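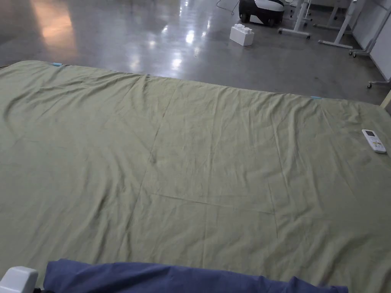 Re: [teleop-users] Bed-making demos: what to leave on the mattress

From: Rawan Sayegh
To: teleop-users list
Date: February 13, 2019

Hello all,

Aroha asked last night how we set up the bed task at Durnodton and whether we start from a made bed or a bare one. Her message is quoted here and my answers follow it.

> From: Aroha Tuhiwai
>
> We are about to start on beds at Harawira and I would like to
> match what you do, so that the two sets can be trained on
> together. Three things I can't work out from the notes.
>
> First, do you iron the sheet or use it as it comes out of the
> packet? Ours has strong fold lines and Tane thinks the policy
> will learn to follow them.
>
> Second, do you hold the far edge down with anything? When our
> operator pulls from the near side the whole sheet comes with it.
>
> Third, what do you do about small things left on the bed? Rawiri
> wants them in from the start. I would sooner get clean sheets
> working first.
>
> Aroha

On the fold lines: we don't iron. The green sheet in the picture has a long crease down the middle and another across the right half, and we leave them in. Tane's worry is fair if you only have one sheet folded one way. We have 2 sheets and refold them differently between sessions, and after that I stopped seeing the gripper go for the crease. If you can only get hold of one, refold it anyway.

On the far edge: we use clips. There are two light blue ones along the far side in the picture. Put them on by hand before the operator takes over and don't record that part. Please write in the session notes whether clips were on, as demos with and without them should not go into the same folder. The pulling looks similar but the operator uses a good deal more force with clips on, and you will see it in the wrist readings.

On small things: I am with Rawiri on this one, within limits. We put one item on the sheet per demo. In the picture it is the white remote control, over on the right. The operator has to pick it up and put it aside before smoothing that part. We tried leaving it where it was and smoothing round it, and the operators all did it differently, so those demos were thrown out.

The settings we have ended up with:

Demo length: stop at 60 seconds, finished or not.
Demos per operator before a break: 7.
Practice runs on a new sheet, not kept: 2.
Item on the sheet: one, moved to a new place each time.
Head view: low enough to keep the near edge of the mattress in.

A word on the last line. Our first operators tipped the head up to see the far edge better and lost sight of their own side of the bed. Ursina Ortner now checks the view before each session and has people tip it down until they can see the near edge. You get some floor at the top as well, and we don't crop it.

For smoothing, ask your operators to start in the middle and work out to the sides with the back of the gripper, fingers closed. Open fingers catch on cotton. If a ripple won't go in two strokes, tell them to leave it and move on. Long demos where someone fights with one wrinkle did us more harm than good when we trained on them.

I still have no good answer on the dark blanket. We have tried it folded back over the near side and we have tried it off altogether, and the operators are split. If anyone at Bornia has done beds with a top layer I would be glad to hear how you label the point where the sheet ends and the blanket begins.

The Zislow controllers are due back from repair in June. Until then we are on the old pair, so expect our pulls to look slower than yours.

Rawan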